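LIRALECK UNIFIED SCHOOL DISTRICT
Board of Education, Regular Meeting
Minutes of 20 November 2022

Presiding: Torbjørn Bakke, Board President
Quorum: Present
Location: Media center, Pundach Middle School, with remote access

1. Call to order and agenda
The president called the meeting to order. The agenda was approved with one change: the item on bus route consolidation was moved to the next regular meeting at the request of the transportation office.

2. Approval of prior minutes
Minutes of the previous regular meeting were approved with a correction to item 6, where "Hurnelach Elementary" should read "Hurnelach High School."

3. Public comment
Two speakers addressed the board. The first asked that absence notices be sent by text message as well as by email. The second objected to the length of the written form required when a student returns after an illness of more than three days. The superintendent will reply to both in writing.

4. Attendance policy 7 — second reading
The superintendent presented the revised text. The changes from the first reading are:
a. An absence for illness is excused on a parent's or guardian's notice for up to three consecutive days. A written form is required from the fourth day.
b. A student who is absent for 12 or more days in a semester is referred to the school's attendance team. The earlier draft set the referral at the end of the year.
c. Remote participation counts as attendance only where the principal has approved it in advance.

A member asked whether paragraph c applies to building closures. Counsel stated that closures are covered separately under the emergency schedule and that no cross-reference is needed. A member moved to shorten the return form to one page. The motion was accepted as a friendly amendment.

Motion to adopt policy 7 as amended. Seconded. Carried, 6–1.

5. Facilities and student services
The ventilation work at Hurnelach High School that began in August is complete except for the east stairwell, where a damper motor is on back order. The contractor, Kanagaratnam Mechanical, will hold its final invoice until the part is installed and tested.

Filter replacement at Pundach Middle School is on the regular schedule. The principal reported 33 open work orders, most of them for window hardware and door closers. The facilities office will sort these by room and give priority to instructional space.

The laundry service for physical education clothing and loaner items will continue through the end of the school year under the existing budget line. Requests for supplies go through the school office — not directly to the vendor.

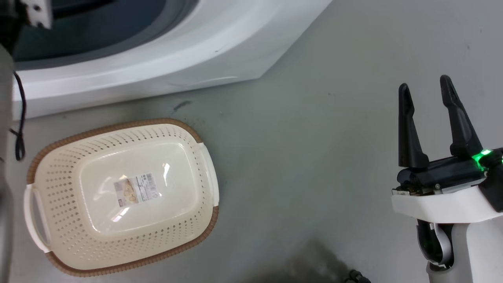

6. Budget transfer
The business office requested a transfer of $500 from general supplies to postage to cover mailed attendance notices for families without an email address on file. Motion to approve. Seconded. Carried unanimously.

7. Calendar for next school year
Two drafts were distributed. Draft A opens before Labor Day and ends the first semester ahead of winter break. Draft B opens after Labor Day and places semester exams in January. No action was taken. Written comments are to reach the superintendent's office before the next regular meeting.

8. Closed session
The board entered closed session to discuss a personnel matter and returned to open session with no action to report.

9. Adjournment
Motion to adjourn. Seconded. Carried unanimously.

Minutes approved for posting, subject to correction:
Torbjørn Bakke, Board President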